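Unit 4: Light on curved surfaces
Handout for the evening drawing class, second half of the course
Prepared by Kumudini Kanagaratnam

Please read this before we meet again and bring it with you. In the last unit we worked with boxes and books, and most of you now can find the three values of a box without help from me. A box is kind to the beginner. Each side has one value, and the value changes at the edge, where you already have a line. In this unit the edge goes away and the change must be made by your hand.

What to bring
One pencil each of HB, 2B and 4B. A kneaded eraser. Paper with a little tooth, not the shiny kind. The shop sells the Grodley pad, which has 30 sheets and is good enough. If you have already the Bandara pad from last term, use it first. Charcoal is not needed for this unit and I ask you to leave it at home.

4.1 The words we will use
Highlight: the small place where the light source is reflected to your eye. On a dull surface you may not find one at all.
Light: the wide area that faces the source.
Halftone: the area where the surface begins to turn from the source. It is still in the light family.
Core shadow: the darkest band on the form itself, just after the surface has turned away.
Reflected light: the weak light which comes back from the table or the wall into the shadow. It belongs to the shadow family, and it must never be as bright as the halftone. This is the most common mistake in the class and I made it also for many years.
Cast shadow: the shadow that the object throws on something else. It is sharpest near the object and becomes soft as it goes away.

Rigoberto Zepeda, who taught me, used to say "first the families, then the cousins." He meant that you must separate all the light from all the shadow before you look for small differences inside each one. If you squint your eyes, the families become easy to see.

4.2 Cylinder
The cylinder turns in one direction only. If you move your eye up or down along it, the value stays nearly the same. If you move across it, the value changes. So your shading has to follow in long strips, parallel to the sides. Put the core shadow first, with the 2B, as a soft vertical band. Then work from the band outward to the light. Leave the reflected light alone until the end.

Beginners often press the darkest tone against the outline. Then the cylinder looks like a flat board with a dirty edge. Look at the real object and you will see that the darkest place is mostly a little inside from the edge.

4.3 Sphere and dome
The sphere turns in all directions, so the core shadow becomes a curved band, like a thin moon. A dome is only the upper part of a sphere, but it is more difficult when it sits on a cylinder, as in a lighthouse or a grain silo. The straight strips of the cylinder must pass into the curved ones of the dome and the viewer should not find the place where you changed. I suggest to draw the two shapes separately two or three times, and only after this to join them.

4.4 Colour of the object and light on the object
We call the natural lightness of a thing its local value. A black kettle has a dark local value and a white cup has a light one, and both have a light side and a shadow side. The shadow side of the white cup can be lighter than the light side of the black kettle. Jahangir Kodikara asked in class if this is always so. It is not always so. It depends on how strong the lamp is, and how much light comes back from the room.

4.5 White objects under even light
White objects need a very small range of pencil. Under one strong lamp you have clear families and the work is almost done for you. Under even light, as on a cloudy day or in a room with many ceiling lamps, the families come very near to each other and you must compare all the time. Most students go too dark, because they are afraid that the form will look flat. Keep the large area almost at the tone of the paper, and give your attention to the few small things that tell the eye how the surface goes.
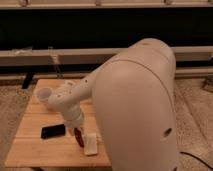 White cups and eggs are the usual models for this kind of study, but any matte white thing with a simple shape can be used. Before you shade it, ask where the surface turns and how little tone is needed to say so. On the thick white column of the robot arm the shading is faint and lies along the left edge, so an HB with a light hand is enough there. The thin seam line is more useful than any shading. It curves across the top and goes down the left flank, and if you draw this curve correctly the reader will believe the dome. The small dark hole low on the right can be your darkest note. Put it in early, lightly, and use it for comparing with all your other greys.

4.6 Exercises for home
First exercise. Make a value strip with five steps, from the white of the paper to the darkest your 4B can give. Write the number under each step. Keep the strip, as you will hold it beside your drawings.
Second exercise. A tin with the label removed, one lamp from the left, 20 minutes. No outline at the end: the edges must come from the tones.
Third exercise. An egg on white paper near a window, no lamp, 30 minutes. Use only steps one to three of your strip.
Fourth exercise, for those who have time. The same egg on a dark cloth. Write one sentence about what happened to the reflected light.

4.7 Reading
Fulgencio Tejada's notes on shading are in the blue folder in the studio, pages 2 to 20. The page on domes is page 132 and it is in the second folder. Please do not take the folders home. Réjean Sutherland has the key for the studio if you wish to practise before class.

Next unit: folds in cloth. Bring an old tea towel, ironed or not ironed.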